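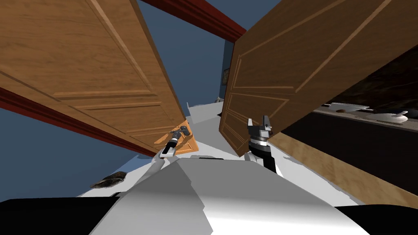

Soft close adapters for cabinets you already own. Grustomon makes two of them, the clip-on and the screw-on, and both are for regular swinging doors, the kind that bang when somebody lets go. No new hinges, no taking the door down. Goes on the box, not on the door face, so a raised-molding door with long recessed panels in a honey-brown wood keeps its front exactly the way it is. Same for flat doors, painted doors, whatever. Pads included in every pack.

Grustomon Soft Close Adapter
Clip-on / Screw-on
In stock. Ships from our own shelf.
Page updated 18 Dec 2021

WHATS IN THE PACK

26 adapters, one style per pack
Mounting screws (screw-on only)
Felt pads
Paper drill guide
Fold-out instructions, small print, sorry. Bigger version on request, just email.

Clip-on or screw-on is picked at checkout. No mixed packs. We tried mixed packs in August and people kept getting the wrong count of each, so we stopped.

WHICH ONE DO I NEED

Open a door and look at the hinge. Metal arm running back onto the side of the cabinet, round cup sunk into the door? Clip-on. It snaps over the arm. Takes a firm push with the thumb, you'll hear it.

Anything else, screw-on. Butterfly hinges, old face frame hinges, knife hinges, the spring kind from older kitchens. Screw-on doesn't care about the hinge, it sits at the top corner inside the cabinet and catches the door on the way in.

Not sure, send us a photo of the hinge with the door all the way open. Not the front of the door. We get a lot of fronts of doors.

FITTING THE SCREW-ON

Empty the top shelf. Hold the drill guide against the underside of the cabinet top, tight to the front edge, on the handle side. Mark both holes. Small pilot holes, go easy, some cabinet tops are thin and you will come out the other side.

Screw it down snug. Not tight. The body is plastic and it'll crack if you lean on it with a power driver. Hand screwdriver for the last few turns.

Plunger should stick out past the front edge a little. Close the door slowly and see where it touches. Too early, slide the body back in the slots. Too late, slide it foward. Then tighten.

One per door on normal doors. Wide doors and pantry doors want 2, one top and one bottom. Pairs of doors that meet in the middle get one each, near the middle.

FITTING THE CLIP-ON

Wipe the hinge arm first, kitchen grease is the number one reason these pop off. Hook the back end, press the front. Top hinge only to start. Try the door. If it still bangs, add one to the bottom hinge. If the door now stops short and won't shut all the way, you have too much on there, take one off.

There is a switch on the side. Light or heavy. Ships on light.

PRICE

$4 off when you buy a second pack, comes off by itself in the cart. No code. Single adapters are not sold seperately except as replacements, see below.

Trade buyers: boxes of 500, loose, no pads and no instructions. Call for the price, it moves around. Trade boxes are screw-on only right now. Clip-on trade boxes come back whenever the Fekico shipment does.

COLORS

Gray. White. Brown.
Brown is a medium brown, closer to walnut than oak. Only shows with the door open.
No black. Lots of people ask for black.

WORKS WITH

Overlay doors, yes
Partial overlay, yes
Inset doors, screw-on only, and set it back by the thickness of the door
Glass doors with a wood frame, yes
All-glass doors, no
Lift-up doors over the fridge, no
Bifold corner doors, no, please don't, we've had them back in pieces
Drawers, no. For drawers look at the Drendico rail kit, different page

Self-closing hinges with a strong spring: yes but switch to heavy, or use two.

Magnetic catches: take the catch off first. The magnet pulls the door in right when the plunger is trying to slow it and you get a kind of double thump. Same with roller catches.

COLD KITCHENS

Plunger is oil filled and gets slow in the cold. Cabins, garages, laundry porches. Door may take a while to close the last inch. Warms up, goes back to normal. Below freezing we wouldn't bother.

CLEANING

Damp cloth. No spray cleaner into the plunger end. Don't oil it either. It is sealed, oil just collects flour.

BAE BUMPER DOTS

Add-on, sold by the sheet. Clear stick-on dots for the bottom corner of the door, opposite the adapter. Worth it on tall doors, where the bottom can still tap after the top is caught. Stick on clean wood only. On waxed wood they slide off in a week or so. Paint needs to be fully cured, not just dry to the touch.

REPLACEMENTS

If one leaks or goes limp inside the warranty, email a photo of it and your order number, we mail a new one. You don't have to send the old one back. Cracked mounting ears from overtightening are not covered but we'll usually sell you a single at cost, just ask nice.

RETURNS

Unopened packs, full refund. Opened packs, refund if everything is in the bag including the ones you tried. Trade boxes not returnable once the seal is cut. You pay return postage unless we sent the wrong thing.

QUESTIONS WE GET A LOT

Will it hold the door shut? No. It slows the door, the hinge holds it. If your doors drift open now they will drift open after. Fix the hinge first.

Can I paint it? Body yes, plunger no.

Does it leave marks? Clip-on, none. Screw-on leaves two small holes inside the cabinet, up top where you'd have to go looking.

Is it loud? Faint hiss on the first few closes. Goes away.

Renting, landlord says no screws? Get the clip-on if your hinges take it. Do not use double sided tape on the screw-on, doesn't hold, we get that email every month.

Can you cut the plunger shorter? No. It will leak all over the shelf.

SHIPPING

Orders in before noon go out same day. Padded mailer for one pack, box for two or more. Tracking number comes by email, check the spam folder before writing us please. Gray and white ship right away, brown can add a day.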